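Category: Robot Learning / Data Collection

4.2 Teleoperated demonstrations of gear assembly

The gear task was the longest of the tasks in the Clirnbridge set. An operator drives both arms by remote control and has to bring together a blue plastic gear, a short metal pin and an aluminum rail. We chose it because the clearance between bore and pin is small, and a policy that has only learned to move to the right region will not finish it.

All demonstrations were recorded by two operators, Maëlle Fraser and Hiba Hakim, in June. Each had 12 practice runs before recording started, and those runs are not part of the data. We logged joint positions, gripper width and the wrist and head video streams. Figure 3 gives views from the wrist and head cameras.
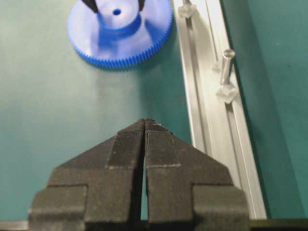

Operators differed most in how they approached the gear. Fraser tended to close the fingers early and open them again just before the grasp, which adds a pause of variable length to her trajectories. Hakim kept the jaws open during the whole approach. We did not ask either of them to change, and we kept both styles in the training split.

In total we recorded 2,422 demonstrations on the Ghumman controller. After removing dropped parts, operator resets and runs with missing video, 1,108 remained. Most of the discarded runs failed at the same step — lowering the gear while the bore was slightly off the pin.
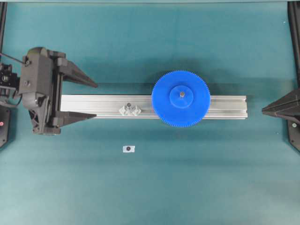 The head view matters more than we first assumed. With the wrist streams alone, the policy had trouble telling which end of the rail was nearer to which arm, and it sometimes reached for the wrong one. Adding the head view removed most of these errors on the held-out runs. It did not help with the final insertion, where the wrist streams carry nearly all of the useful detail.

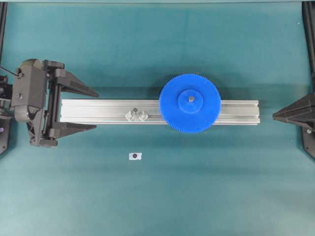
Figure 3. Gear task, wrist view (top) and head views (middle, bottom). The gear is on the rail in both head views.

We also tried a smaller set of 24 demonstrations in which the operator moved the arms directly by hand. These were smoother and faster to record, but the operator's hands blocked the head camera for long stretches. We used them only to set the speed limits for the remote-control runs and left them out of training.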